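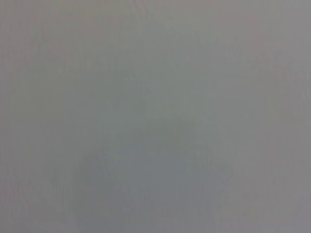

Tanvir Biswas objected, during the internal review of the Nerndale cell, that a fixed cleaning interval for the wrist camera could not be defended when the cell itself recorded enough to decide when service was due. The procedure in this section was revised in response.

Figure 3. Wrist camera view without resolvable detail. Tonal variation is gradual over the full field, and the darker region at lower center has no usable contour.

4.2 Wrist camera checks and service

The cell consists of one arm, a parallel gripper, and a small camera on a Jeledar bracket at the wrist. Exposure and focus are locked after installation. Each shift begins with a check at a parked pose, where the camera views a printed target mounted on an Irbridge fixture plate. A sharpness score is computed over the central region of the image and compared with a stored reference of 877. A score below 800 blocks the pick program and opens a service entry in the log.

A low score does not identify its own cause. Views such as the one in Figure 3 contain no edges from which defocus, a film on the cover window, or a surface very close to the lens could be told apart. The operator therefore works in a set order. The arm is first returned to the parked pose and the score is taken again. If it remains low, the cover window is removed and the score is repeated with the lens bare. Recovery at this step assigns the fault to the window, which is cleaned or replaced. If there is no recovery, the lock ring is inspected for rotation against its paint mark, and the lens is refocused on the target.

Refocusing invalidates the hand-eye calibration. The Sarkar calibration routine is run over 47 poses, and the result is accepted only if three consecutive test picks seat correctly in the fixture. Bracket screws are checked before calibration, as a loose bracket can pass the sharpness check and still shift the camera frame.

The review also asked whether the blocking threshold should vary by part type. We kept a single value. The target is the same for every part, and separate thresholds would have complicated comparison of log entries between shifts.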